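Rechercher un message, un compte
Dernière mise à jour : 23 h 17

par l'atelier Pasten – mai

1/ Comparatif de contrôleurs pour mains à cinq doigts, en simu. Kopecký contre Vimar, même table, mêmes objets. Je poste au fil de l'eau, désolé pour les fautes. Départ vue de tête :
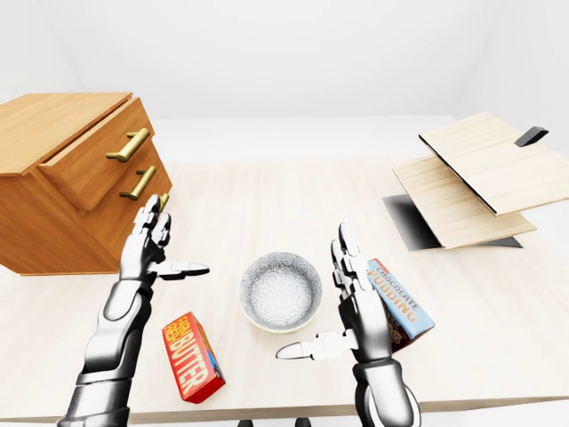

2/ Vimar d'abord. Réglage d'usine, 45 essais. Pouce trop raide, la boîte de pudding part de travers dès qu'on serre. Baissé le gain, c'est mieux. Par contre 17 ms de retard sur le poignet, ça se sent direct en téléop.

3/ Vues de poignet maintenant. Rendu Cokeo, caméra montée côté paume. 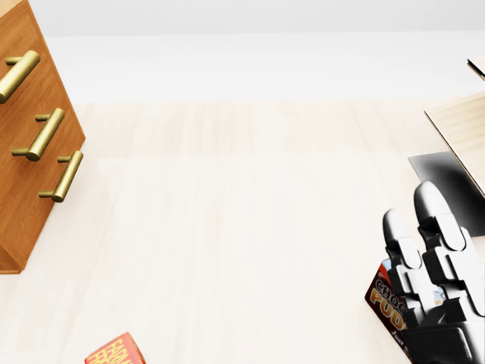
Pour l'estimation de pose je garde les deux flux – tête seule, on perd la prise dès que les doigts passent devant. Poignet seul, on perd tout le reste. Fusion pas encore branchée.

4/ Kopecký : plus doux, plus lent. Les doigts se ferment ensemble et le pouce suit aprés. Calibration pénible par contre, 5 passages avant d'avoir un zéro propre.

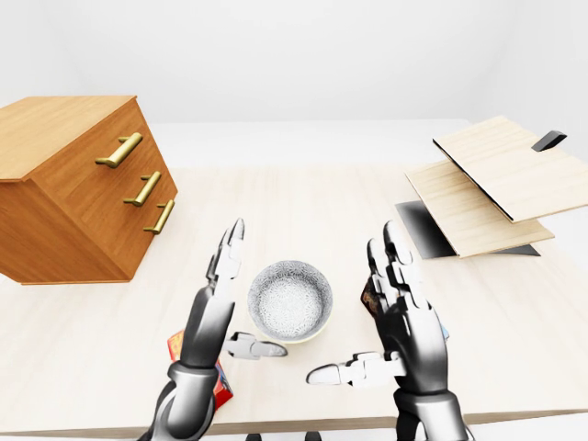 492 essais au total si la machine tient la nuit. Les tiroirs à poignée laiton c'est pour la suite, la pince deux doigts glissait dessus, je veux voir avec les mains.

5/ Pour l'instant je pencherais Kopecký, mais faut que je refasse Vimar avec le nouveau firmware. Les courbes de couple demain, la j'ai plus de place disque.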